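Home | Projects | Gallery | Storage notes | Contact

Gallery: shelving and small parts, back room at Pledley

These notes and pictures cover the change from loose boxes to open shelving in the back room at Pledley. The work was planned by Bheki Van der Merwe and carried out in November, with Igor Kolář checking the labels against the old stock list. The list had last been brought up to date before the move from Skokley, and it showed.

Purpose. The previous system kept small parts in lidded boxes stacked up to the ceiling. Finding one fitting meant taking down everything above it. The new layout keeps trays and boxes at two levels, both within reach of a person standing, and leaves the tall racking for items that are wanted less often.

Shelving. Two types are in use. The yellow units have two tiers and a smooth top that can be wiped down. They are low enough to serve as a sorting surface as well as storage. The black metal racks are taller and braced diagonally. Racks and units are not fixed to each other, so either can be moved for cleaning.

Trays. The trays are shallow, black, moulded plastic, with raised rims. One end is stepped and the other is narrower. We ordered 50 from Tendia, of which 17 are kept at Pledley and the remainder are divided between the other stores. They should be laid flat when filled. An empty tray may be stood up against its neighbour for a short time, but a tray left like that tends to slide and should be put flat before the end of the day.

Spacing. Trays on the top tier are set apart, with room for a hand on each side. An earlier attempt had them touching, which saved space but made the rims hard to grip. Bheki tried three arrangements before settling on the present one. A diagonal placing at the end of the shelf works well where the unit stands close to a rack, as the tray can be drawn out past the upright.

Lower tier. This holds boxed items, round lids and thin rods. Boxes go side by side with the printed label to the front. Rods are the one class of part still without a proper home. A length of drainpipe was suggested and is being considered.

Labels. Labels are printed, small, and placed on the box itself. Shelf-edge labels were tried at Furtado and came off within a few weeks – the adhesive did not hold on the painted edge. Where a box is replaced, the label is reprinted and the old one thrown away.

Floor. The carpet is grey with a striped texture. It is adequate for foot traffic but hides small dropped parts very well, and dark screws in particular. A hand torch held low to the floor remains the best method of finding them.

Pictures
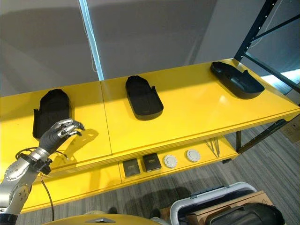
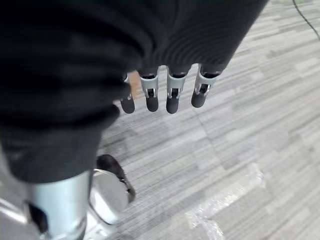 Dimensions and loading. We have not published a maximum load for the yellow units, as the figure supplied with them did not say whether it applied to each tier or to the whole unit. Until that is answered, the heaviest boxes go on the lower tier and nothing is stored on the top overnight except trays. Igor has written to the supplier twice.

Stock check. The first check after the change found 11 items on the list that were not in the room, and 16 in the room that were not on the list. Most of the second group were spare lids. The list has been corrected and a copy is kept on the inside of the door.

Remaining work:
– storage for rods, as noted
– second set of printed labels for the boxes still at Skokley
– felt pads for the rack feet
– decision on whether Furtado changes to the same trays

Furtado has a narrower room and may need a single row of shelving along one wall, with no rack at the end. Measurements were taken in the morning, before the deliveries came in, and will be added to the storage notes when the drawing is done. Corrections to the stock list should go to Igor, with the old and new shelf positions both given.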